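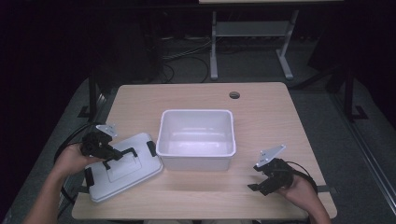 Vadero, Kernton site
Workplace inspection: bin and lid teaching area, and the packing hall it feeds
Inspected by: Hyun-seo Cheon
Date: 5 March 2025
Marks used: OK / Needs work / Stop

Comments are mine. Last time I was asked to keep them shorter and also to put more in them. I have done the second.

Part A. Floor and access

A1. Walkways clear between benches
OK. The chair that lives in the walkway had been moved to a different walkway, which is now also clear.

A2. Cables off the floor or covered where people walk
Needs work. There are black cables lying in loops on the carpet behind the teaching table, where people go through when they can't be bothered to walk round. I was told they are temporary. They were temporary in July. Lift them, tie them or cover them.

A3. Floor covering sound, no lifted edges
OK. The grey carpet is in better condition than the one in the canteen and sees fewer chips.

A4. Feet of posts and stands visible and not in a walking line
Needs work. The posts are black and so are the feet, and the curtains behind are black as well. Somebody in a hurry is going to find one with an ankle. Bright tape on each foot, please. I know it spoils the look.

A5. Way out can be found with the curtains drawn
Needs work. I found it, but I have worked here for 11 years and I had a torch. The exit sign is hidden from anyone sitting at the table. Either shorten the curtain on that side or fit a second sign.

Part B. The teaching table

B1. Table steady, edges smooth, no splinters
OK. Rounded corners. The old packing benches never had those, as several hips could confirm.

B2. Table height suits the person using it
Needs work. It suits the person who set it up. Everyone else leans. The table can be raised but the tool for doing so is kept in a locked cupboard in the other building. Hang it on the table.

B3. Only the job in hand on the table
OK. One bin, one lid. No mugs, though there was a mug-shaped ring.

B4. Bins and lids free of cracks and sharp flash
OK. Two lids from the rack had a broken latch and I put them in the scrap cage. One had been fetched back out by the time I reached Part D, on the grounds that the robot ought to learn about broken ones too. It may well ought to. Put a label on it and keep it somewhere of its own.

B5. Lighting even, no glare off white plastic
Needs work. The table is very bright and the rest of the area is very dark. Two people mentioned headaches before I had asked them anything. A softer lamp or a lighter curtain would help, and the people who say the recordings need it this way should do a full shift in it first.

Part C. Hand-held grippers

C1. Jaws open and close freely, nothing loose
OK on both pairs. Tested empty and on a lid latch.

C2. Mounting plates tight, corners not sharp
Needs work. The plates stand up from the grippers and the corners are at about the height of a wrist when you put one down and pick up the other. Tight enough, but round them off.

C3. Cable runs clear of the hands and does not drag
Needs work. On the left one it trails along beside the arm and on the right one it loops back round near the hand. People have got used to flicking it out of the way, and they do the flick very well. I am told the flick has to be cut out of the recordings afterwards. A clip would save everyone the trouble.

C4. Weight acceptable for the length of session
Stop. Not the grippers, the sessions. The written limit is 70 minutes at the table and then a change of job. The sheet on the wall says this in large letters. The sheet has also been used to work out a rota that ignores it. No sessions over the limit until the rota is redone, with the new one shown to me before it goes up.

C5. Breaks taken away from the table
Needs work. Sitting in the same seat and looking at a phone has been entered as a break. Same hands, same neck.

Part D. The packing hall

D1. Guarding on the robot cell complete, gate switch tested
OK. Gate opened during a slow run, arm stopped. Gate shut, arm stayed stopped until reset. I did it again for the benefit of the two people who had missed it.

D2. Joltmont panel: alarms readable and understood
Needs work. The alarms are readable. Asked what the amber one meant, the afternoon shift gave me four answers, and the most confident was "ignore that". It means the air pressure is low. Print the list and put it beside the panel.

D3. Manual line (the Mansilla) kept safe and ready for use
Needs work. It still takes over whenever the cell is down, so it still has to be inspected, whatever it was called in the slides. The emergency stop works. The foot mat has gone, and I last saw it under somebody's desk.

D4. Lifting
OK, and better than last year. Full bins used to be stacked by hand, more than 1000 a day across both shifts, and the cell now does nearly all of that. The sore back entries in the accident book have dried up. The sore wrist and stiff neck entries have begun. We have moved the ache rather neatly from one page to another and I would like it not to settle in.

D5. Noise
OK below the limit. Quieter than the Mansilla. Several people say they miss being unable to hear the supervisor.

Part E. People

E1. Everyone at the teaching table trained for it
Needs work. The packers were shown what to do. They were not shown what to do when their hands hurt, or who to tell. Add it to the first morning.

E2. People know what the recordings are for
Needs work. Answers included "training the arm", "checking up on us" and "a film". The first is right. It should come from the manager, in plain words, along with who can look at the recordings and how long they are kept.

E3. Job changes explained
I am not sure this belongs on a safety sheet, but it was raised at every bench, so down it goes. The best lid fitters in the building are now spending their shifts fitting lids slowly so that a machine can fit them quickly. They would like to know what they will be doing next year. So would I. People who are worrying are not watching where they put their feet, and see A2.

E4. Near misses reported
OK. Three slips, all on cables, all written up properly. One report has a drawing, and it is good.

To be done before the next visit
C4 at once. A2, A5 and C3 within 2 weeks. Everything else by the end of the month, including the mat, which should come back to the Mansilla without anyone having to be asked whose desk it was.

Signed: H. Cheon
Copy to: hall noticeboard, under the rota if the rota is still up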